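Folk Tales Corner: was there ever a real Lady Triệu?

Our August reading circle got well and truly stuck on this one, and I'm so glad we did!

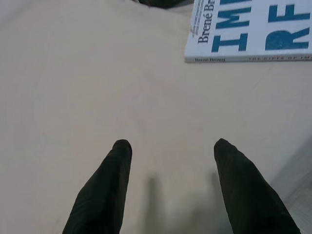 Kiều Khương wrote in to say that her grandmother always told it as plain history, elephant and all, and never once used the word legend. I do love that. The old Vietnamese accounts have Triệu Thị Trinh rising against the Wu in the third century, and there seems little doubt a rebellion took place, but the golden armour and the great voice like a temple bell belong to later tellers — and good on them, I say, for colouring it in. Tianyou Zeng wondered whether the Chinese chronicles mention her by name (as far as we could find, they don't, though they do record the unrest).

We'll pick it up again on Friday in the Strand room, and there are 50 copies of the reading sheet at the front desk if you missed out. Bring your own family's version if you have one, however short, and a plate if you can manage it.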